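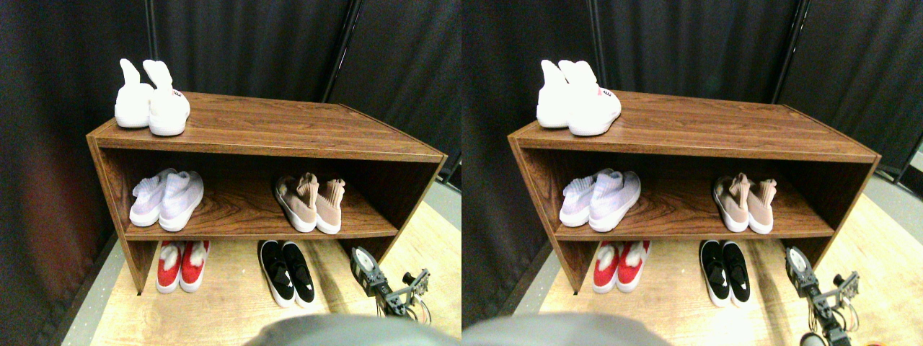 The shoe rack station, with the arm at lower right. Five pairs of sneakers, one rack.

Equipment planner wanted, part time, to help us spend money sensibly

Hi, I'm Brock MacLeod and I run the home tasks group at Teltari. We teach robot arms to tidy up, and right now that mostly means shoes. I'm looking for someone to take over our equipment planning for next year, because I've been doing it on Sunday nights in a spreadsheet and it shows!

The job is a six-month contract, 59 hours a month, at $433 a day on site and the same rate by the hour when you work from home. We'd love it to turn into something longer, but I can't promise that until the June budget is signed.

What you'd be doing: we have one shoe station going and we want six. Each one needs an arm, a gripper, cameras, furniture, curtains, lights, cables (so many cables) and a sensible set of spares. I have quotes from Drivon and Gauthier for the arms and they're laid out so differently that I still can't tell you which is cheaper once you add service and shipping. Your first task would be getting those onto one page. After that comes the spare parts list, which has 769 lines, and I'd bet a good lunch that half of them are duplicates.

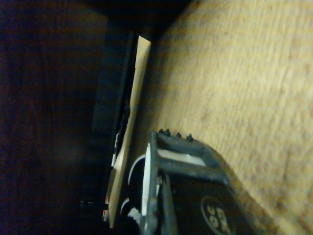

Wrist camera view, gripper right up against a beige surface.

Wrist cameras and gripper parts are where I most need a second brain. Do we buy spares for every station, or keep a shared shelf and accept a day of downtime now and then? I go back and forth on it. You'd sit with the operators, look at what they really use, and come back with a number I can defend.

You don't need to be a robotics engineer. If you've bought lab gear, kitchen equipment, stage lighting, anything with long lead times and fussy suppliers, I want to hear from you. You should be comfortable calling a vendor and asking for a better price - I'm terrible at this - and you should be able to write a purchase plan that a finance person can read without calling me.

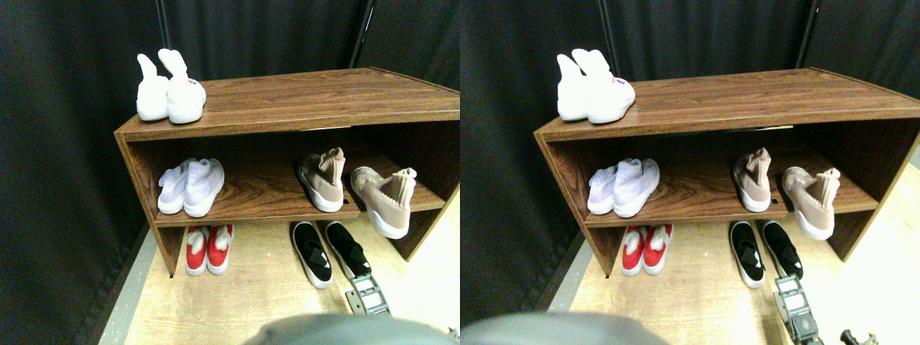
Same station: one beige sneaker upright on the shelf, its partner leaning over the front edge.

And yes, shoes are in the budget too. We want high-tops, slip-ons and knit pairs at every station, and somebody has to decide how many and when to replace them.

You'd be at our Denderetti Street building two days a week, the rest is up to you. Send me a resume and a short note about the best or worst equipment purchase you ever made. I read all of them myself, and I'll write back either way.

Posted December 8, 2022. Open until filled.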